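4. Wiring the Plenora lamp board

1. Unplug the 9 V supply before you touch the board.
2. Push the red lead into the terminal marked + and the black lead into the one beside it. Tighten both screws.
3. Fit the 900 ohm resistor in R2. It can go in either way round.

Note — boards sold before October have R2 on the underside.

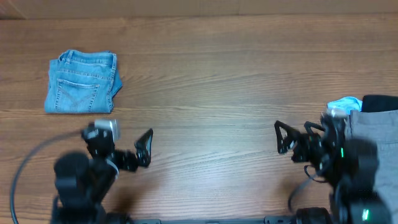
4. Solder the LEDs one at a time, long leg to the square pad. Trim the legs to 2 mm.
5. Plug in the supply. The LEDs should light in turn, starting from the left.

Caution: do not leave the iron on a pad for long — the copper lifts easily.

If two LEDs stay dark, check for a solder bridge between their pads, then go to section 5.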